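Resetting the Push Test Cell Before a Work Period

Clirka Laboratory Services, Cell Procedures, Section 2

This procedure applies to the tabletop pushing cell in which a single rod-type finger moves small plastic blocks across a wooden board. It is to be completed at the start of each work period and after any replacement of the finger or the board. Allow 30 minutes. The operator must have completed the Vekgate arm safety course.

1. Place the arm in hold mode and confirm on the Jitow controller that the speed limit is set to 2 percent. Do not reach over the table until the hold indicator is steady.

2. Remove all blocks and wipe the board with a dry cloth. Solvents and wet wipes are not permitted, as they raise the grain and change how the blocks slide. Inspect the surface under a hand lamp. A board with a raised splinter or a groove that catches a fingernail must be replaced.

3. Seat the board flat on the pegboard table with its near edge against the two stop bolts. Press down at each corner in turn. If the board rocks, lift it and clear any debris from the holes beneath.

4. Return the blocks to the board in pairs, by color, near the perimeter. The central area must remain clear for the approach move. 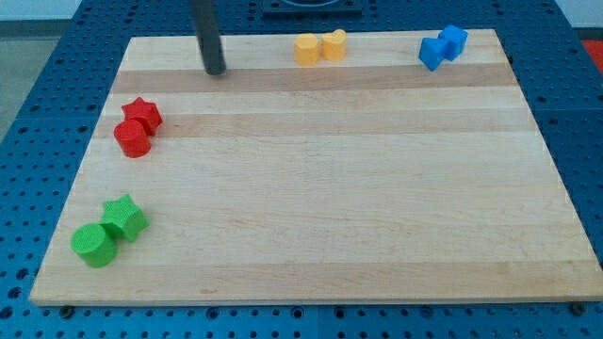

5. Fit the finger and tighten the collar by hand, then with the torque driver at setting 22. The rod must not turn in the collar when twisted firmly.

6. Jog the arm down over a clear part of the board until the tip is just above the wood. Slide the Obradović feeler gauge beneath the tip and lower the arm in single steps until light drag is felt. Store this height as the working height.

7. Repeat the gauge check near each corner. If the drag differs noticeably between corners, the board is not level. Return to step 3.

8. Run the perimeter trace program, which takes 55 seconds. Stand clear of the table and keep one hand at the stop button. The finger should not touch the board at any point. Contact marks or scraping noises require a new height setting.

9. Restore the normal speed limit, sign the cell log and record the stored height.

Faults that persist after two attempts are to be reported to the cell supervisor. Operators must not adjust the arm mounting bolts. Worn blocks may be exchanged individually, provided that the replacement has the same shape and color.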